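Home | Syllabus | Readings | Contact

Filed under: Western History, Week 4

Okay, range wars! I love this unit. Brisbridge was a cattle town with 900 people, and in a dry June nearly 3,000 head came through on the Kurora trail, all wanting the same creek.

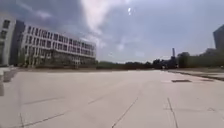 Open ground, pale slabs and a line of trees.

Fences are where it gets ugly. The Bakent outfit strung 17 miles of wire and cut off the small ranchers (read their petition before class, it's short and very angry!). Picture wide open ground, grass all the way out, and you'll see why one fence mattered so much.

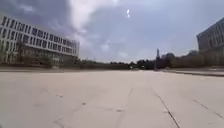

The petition went to the county judge, who sat on it all summer. Ask yourself who he owed money to. As for the land itself, riders judged distance by whatever stood at the edge. Bring your maps.

We use cookies to remember your settings. OK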